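Community radio is coming back to Radembridge, and we're moving into the old Morwood building to do it

I've been sitting on this one for weeks and I'm very glad I can finally share it! Morwood Community Broadcasting has been granted the licence for a new local FM service covering Radembridge and the towns along the river as far as Skodside. We're calling the station Paiva FM, after the street it'll live on, and we plan to be on air by the end of winter. 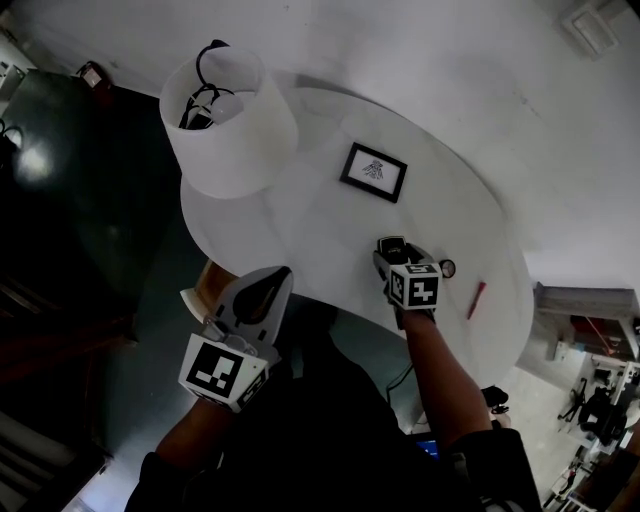
Page last updated: May 3, 2021

If you've lived here a while you'll remember the old station. I grew up with it going in the kitchen every morning, footy scores and stock prices and all, and when it was folded into the regional network the local programs went with it. You can still pick up a perfectly good signal in Radembridge. What you can't pick up is anyone telling you the Skodside bridge is closed.

So a group of us put in an application, and then another one when the first had the wrong coverage map attached (my fault, I've apologised to everybody). The second went in last February. We sent it off with 212 letters of support from locals, schools, sporting clubs and shops, and I read every one of them. A few were handwritten and went for four pages. Thank you. They made a real difference to how we thought about the schedule, and I'll get to that in a minute.

What you'll hear

We'll start with 46 hours of live local programming a week. The rest of the time will be made up of music, repeats and programs shared by other community stations, and we'll build up the live hours as we train more presenters. Breakfast is live every weekday from six to nine. There's a half-hour local news program at midday and again at half past five, and the evenings are being handed over to specialist music. So far that means country, jazz, a metal show that I'm told is very loud, and two hours of Portuguese-language music and talk, something a lot of those letters asked for.

We'll be calling the home games too. We don't have the gear to do away games yet, so please don't ring me about away games! I'd love to do them as much as you would and it's on the list for next year.

Council meetings will be broadcast in full, late at night, for those who like that sort of thing. I do. 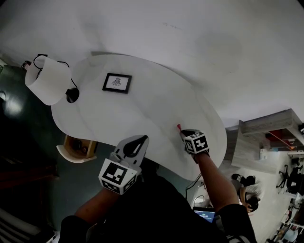
Lamp and framed line drawing on the white table.

The building

Morwood has taken a five-year lease on the ground floor of the old printing works on Paiva Street. It's a funny old place with thick walls, and thick walls are exactly what you want when there's a bus stop out the front. The plan is for two studios, a small production room and a front office where people can walk in off the street with a community notice or a complaint. Studio One will be set up for news and breakfast, with room for a presenter and three guests. Studio Two is smaller and will mostly be used for recording and training.

The transmitter goes on the existing tower on the hill behind Skodside, where we'll be sharing with the emergency services. On low power it should reach every house in Radembridge itself and most of the farms on the western side. Reception in the gully past the weir is going to be patchy, I won't pretend otherwise, and for anyone down there we'll have an online stream running from the first day.

What it costs

We've budgeted carefully and most of the start-up money is in place through a grant and a loan that Morwood will pay back over the life of the lease. Running costs are another matter. We're allowed to carry sponsorship announcements, up to a set number of minutes each hour, and we'll be talking to local businesses over the next couple of months. We also need members. Our aim is 2,000 paid-up members by the end of the first year of broadcasting, in a coverage area where we expect to reach 3,000 households. Yes, that's ambitious. Membership gets you a vote at the annual meeting, a sticker for the ute and the right to tell me what you think of the playlist.

Getting involved

Presenter training starts as soon as Studio Two is wired up, and you don't need any experience at all. We'll teach you how to run the desk, how to read a bulletin without rushing and what you can and can't say on air. We're also after people who'd rather stay off the microphone: reception, scheduling, writing up community notices, a bit of production work. Under-eighteens are welcome with a parent's okay, and we're keeping Saturday mornings for them.

Test broadcasts will go out before the launch, music only at first, with a recorded message asking you to let us know how it sounds at your place. Please do, and include your street and what sort of radio you've got.

Media enquiries, membership forms and program proposals can all be sent to the Morwood Community Broadcasting office in Radembridge. Interviews can be arranged by phone or in person, and I'm free most afternoons.

ENDS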